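The Sunday Table

Sun 20 January

I had every intention of writing about the marmalade this week, and I will get to it, but the table has taken over my weekend and so the table is what you're getting.

Those of you who have been reading for a while will remember that we swapped the old dining table for a plain beige one last April, when my sister Lorraine Bramwell moved to Sowerby and wanted the big one back (it was always hers, I had just gotten used to it). I loved the new one from the first day. It's pale and plain and makes the whole room feel bigger, and I can spread out a dress pattern on it without going cross-eyed over the wood grain. What I hadn't thought through is that a plain pale table shows you everything. The old one could hide a week of breakfasts! I would wipe it when I remembered and it never looked any different.

So now I have a Sunday routine, and I've grown fond of it. Everything comes off first – the fruit bowl, the mail, the pile of library books, whatever Roy has left there that he swears he's still using. I used to clean around things, lifting the bowl with one hand and swiping under it with the other, and all I ever did was push the crumbs into a ring. Now it all goes on the chairs and I start with a bare top and a blue microfiber cloth.

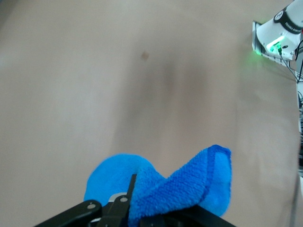
Tea is my biggest trouble, and after that it's turmeric. I make a lentil soup all winter long (Dorothy Pearce's recipe, which I must type up for you one of these days) and if a drop of it sits overnight I know I'll be at it the next morning. My order of business is always the same. Dry cloth first to pick up the crumbs, then a damp one with a little dish soap, then a clean damp one, then dry again. If a spot is still sitting there after all that, I make a paste of baking soda and water, dab it on, and go drink a cup of coffee somewhere else. I don't scrub. I scrubbed the counter in our first apartment with the rough side of a sponge and there was a dull patch by the sink until the day we moved out.

Marjorie Ellwood wrote to me after the last cleaning post and said she does all hers with old cotton T-shirts and can't see why anyone would buy a cloth. I tried it, Marjorie, I really did! They're wonderful on windows. On the table, though, they seem to slide the water from one end to the other, and I went back to the microfiber before lunch. The one thing I'm fussy about is the laundry. No fabric softener, ever, and I wash them away from the bath towels or they come out wearing a coat of fluff.

The other thing I've learned is to look at the table at different times of day. In the evening, with the lamp on, I'm forever rubbing at something that's only a shadow, and then in the morning I find the real spot a few inches over, just where I set my cup down. Roy thinks this is very funny. Roy also puts his mug down without a coaster, so he may laugh all he likes.

I did look into one of those fitted table covers. Stuart Bellamy at the hardware store had one for 40 dollars and another, thicker one for 80, and he was very nice about unrolling them both for me. But then I'd be wiping the cover, wouldn't I? I bought a pack of felt pads for the chair legs so I wouldn't leave empty-handed, and those have been a great success. The kitchen is so much quieter.

Now, the marmalade. It set beautifully, it's a little more bitter than last year's, and I've run out of lids. Recipe next week, once I've found the page I wrote it on. I have a feeling it was in that pile of mail.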